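Home Talks Schedule Speakers Notes Archive

Building Drusik in a shared workshop – speaker notes
May 7, 2021

Hi everyone, thanks for coming. Say who I am, say Margaux Guillot did most of the wiring and I did most of the complaining. Keep this bit short!

Start with the budget question because someone always asks it. We went over. The motor drivers were the worst of it, and I bought one of them twice (wrong voltage, my fault). Then move on to the arm. We rebuilt the elbow 4 times, and the version on there now is the first one I can take off without a hammer – pause for Baptiste Hamel to heckle, he owned the hammer. 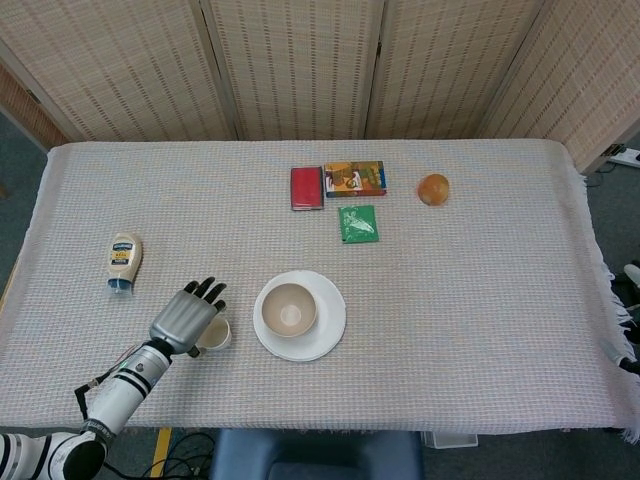

Drusik's hand over the small cup, with the mayo bottle on its side and the bowl on its saucer.

Talk about the cup for a minute. I love this cup and I hate this cup. It's small, so the fingers have to come down from above, and if the wrist angle is a little wrong the thumb gets there first. We logged 146 tries in August and I'll read out a few of my notes from the log, the polite ones.

Then squeeze bottles. Soft sides, so grip force matters way more than I expected. Margaux has the numbers if people want them – ask her at the break.

Cable routing next, go slow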